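Open Day at the Flullon Paper Mill, Hestberg

The Flullon mill opens its doors twice a year, and the October one is the one to go to, when the river is high enough to run the old wheel. I took the first tour of the morning. Parking is in the field behind the church, and the walk down takes 20 minutes if you stop at the bridge.

Tours are limited to 20 people and last two hours. Ours began in the rag room, where cotton scraps are sorted and cut, and moved on to the beaters. These are loud. Ear plugs are handed out at the door and you should take them. The guide gave most of her time to the vat, where sheets are still pulled by hand, 358 on a good day.

Upstairs is the drying loft, up 4 flights of narrow steps — there is no elevator. The shutters were open and it was cold. The Budard press on the ground floor was closed for repair, so we watched a short film about it instead.

The shop sells writing paper, envelopes and seed cards. Prices are fair for handmade stock. Sutanto, the café across the yard, does soup and bread until three.

Lemons on the pouch, orange slices on the shopping bag.

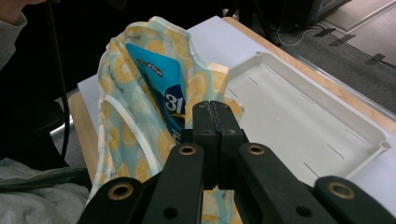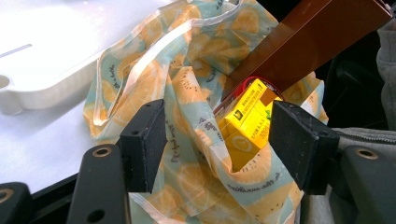
The bus back to Hestberg leaves from the top of the lane at ten to four, and the one after that is two hours later. Tickets for the spring open day go on sale at the shop in January. Bring a coat for the loft.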